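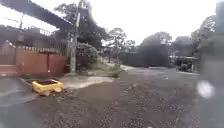
Walking shoes, potholes and the long way to the bakery

Posted Mar 12, 2008

So the car is still at the garage (don't ask, it's the clutch again) and I've been doing all my errands on foot for the past fortnight. I moaned like mad for the first couple of days and now I've got quite fond of it. My calves have noticed! I've lived in Nimden for long enough that I thought I knew every lane between my front door and the shops, but I knew them at car speed, with one eye on the clock and the other on the potholes.

The lane I've got fondest of is the one with the long reddish-brown wall on the left. You come along it with the trees all down the other side, and it bends off to the right behind them, so you never quite see where you're heading until you get there. Driving it used to annoy me, all those loose pebbles pinging up underneath. On foot it's a different thing altogether. There's a smoother strip of pavement by the wall if you want it, and I mostly do want it on the way home with two bags, but on the way out I walk on the stones and crunch along like a ten-year-old.

The shoes

I should say something about shoes as a couple of you asked last time. I started in my ordinary flat lace-ups and that was daft, I could feel every single pebble through the soles and I had a blister by the time I reached the post office. Now I'm in my old Wallner boots, which had been living in the cupboard under the stairs since our holiday last May. They weigh a ton and they look ridiculous with a work skirt. They are wonderful. The left one squeaks, and I've tried talc, and I've tried taking the insole out and putting it back in, and it still squeaks, so if you live along my route and hear something like a small duck going past of a morning, that's me.

I did look at new ones in the Linemance catalogue but they wanted 70 pounds for something that was basically a trainer with ideas, so no. New laces for the Wallners and that's my lot.

Bags are the other thing. Two medium ones, one each side, and nothing in glass if you can help it. I carried a jar of beetroot home once and thought about it the entire way.

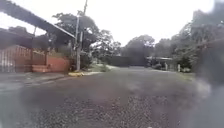
I've gone a bit soft on front walls since all this started. I'm trying to decide what colour to do ours, you see, and it's been cream for as long as we've had it, which means it's been grubby for as long as we've had it. Every time I go out I come back having changed my mind. At the moment I'm all for orange, the proper terracotta sort, and I blame the house with the dark metal eaves, where the wall is that colour right up to the utility pole and then the barred fence next to it goes to a browner red. On a white-sky sort of day it's the one warm thing on the whole street. I like it with the green of the bush at the bottom as well. We haven't got a bush. We've got a drain cover and a lot of dandelions, but you could put something in a pot.

My other half says orange will look like a takeaway. He may have a point, but he also said that about the kitchen and he loves the kitchen now. I've brought home a tester of Odel masonry paint (the name on the lid is something like Baked Clay, the label's already got paint all over it) and I've done a square of it behind the bins where it can't frighten anyone. It went on a lot pinker than I wanted. I'm giving it a few days.

That street is also the one where the surface has gone, by the way. The tarmac's all worn and rough and there's a great patch of grit come up out of it, so keep your eyes down if you've got a pushchair. I've turned my ankle there before now, in the lace-ups, looking at somebody's roses.

How long it takes

The whole round trip, bakery and post office and back, used to be 15 minutes in the car including the parking. Walking, it's a good chunk of my morning, more if I run into anybody. I bought one of those clip-on step counter things to see how I was getting on and the first day it told me I'd done 2034 steps, which I was terribly proud of until I realised I'd had it in my coat pocket and the coat had spent half the time hanging on the back of a chair. Then the next day it added 200 while I was doing the hoovering. I've put it in the drawer with the takeaway menus.

I do get more done though, in a funny way. I think about supper on the way there and change what I'm buying, I've posted letters I'd been meaning to post since Christmas, and I've remembered two birthdays. In the car I just listened to the traffic news about roads I wasn't on.
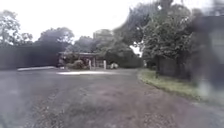 The open bit at the end

My favourite stretch comes where it all opens out into a big wide piece of tarmac, with the dark green along the left and the trees up above it. It feels enormous after the lane. Over at the far side there's a low flat-roofed shelter, open at the sides, with a big round shrub that's rather taken over the front of it, and two slim white posts off to the right. I use those posts to aim for when the bags are getting heavy. Get to the posts, swap hands, carry on.

I've got into the habit of eating the end of the loaf about there too. It's meant to be for toast. I buy the bloomer, unsliced, and tear the crust off and walk along with it, and by the time I'm home there's a hole in it you could keep a mouse in. I've started getting a bun as well to protect the loaf, and the bun doesn't last either.

The garage rang this morning to say they're waiting on a part. I said there was no hurry, and I think I meant it, though ask me again when it's hammering down and we're out of potatoes.

Next time: the wall, assuming I've picked something. If any of you have used that Odel stuff and it dried darker, please leave me a comment before I go and buy the big tin.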